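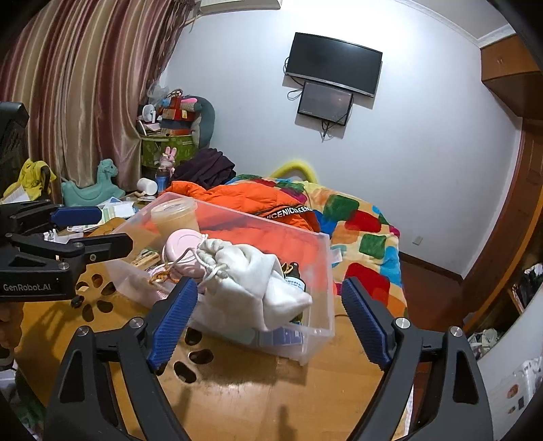
A white drawstring pouch among the bathroom odds and ends, in a translucent storage bin on the table.

The owner of the flat in Parnitz moved in this January and says the small things took longest. "Furniture was one afternoon. Bottles and tubs went on for weeks."

Her rule is one bin for each shelf, and no lids. "If there's a lid I put things on top of it and never look inside again." The pouch holds cotton pads and can be squashed into whatever space is left. Cord goes in loose. She has tried winding it and gave up.

The building dates from 1954 and has no cupboard in the bathroom, so she keeps 3 bins on a rack in the hall. She sorts them on the table with the cut-out pattern in its top, which came with the flat. "Crumbs get in the holes. I'd have picked a plain one."

She plans to do the kitchen drawers next.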